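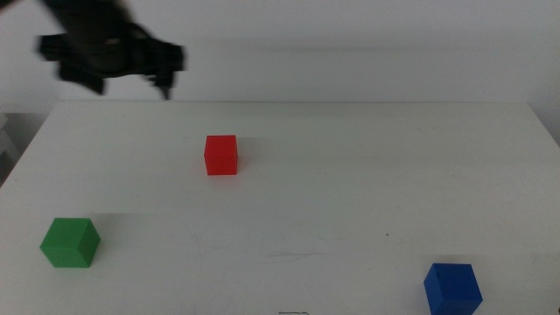
Saadet Akgül
Apuntes del curso de automatización, 20 de marzo de 2018

Tema 2. El kit de manipulación Berkico

En esta sesión revisamos el kit Berkico, que la casa Pirkero ofrece a las escuelas técnicas. Se compone de un brazo con pinza de dos dedos, una cámara fija y el programa Fusex, con el cual se escriben las secuencias de movimiento. El precio para centros de enseñanza es de 2000 euros, con garantía de 12 meses.

La tarea de base utiliza tres cubos, uno rojo, uno verde y uno azul, colocados sobre la mesa blanca con bastante separación. El alumno debe indicar a Fusex el orden de recogida y la altura a la que la pinza viaja entre un cubo y otro. Recomiendo empezar por el rojo, el que está más al fondo.

Puntos a valorar en el informe:

Claridad del manual. La traducción al español tiene partes difíciles, sobre todo el capítulo de calibración.

Giro de la muñeca. Un cubo girado respecto al borde de la mesa exige corregir el ángulo antes de bajar.

Comparación con el kit Bárány, que vimos en el tema anterior. Es más barato, pero no incluye cámara.

El informe se entrega en abril, en grupos de 2 personas. Por favor, escriban en la primera hoja la versión de Fusex que han usado.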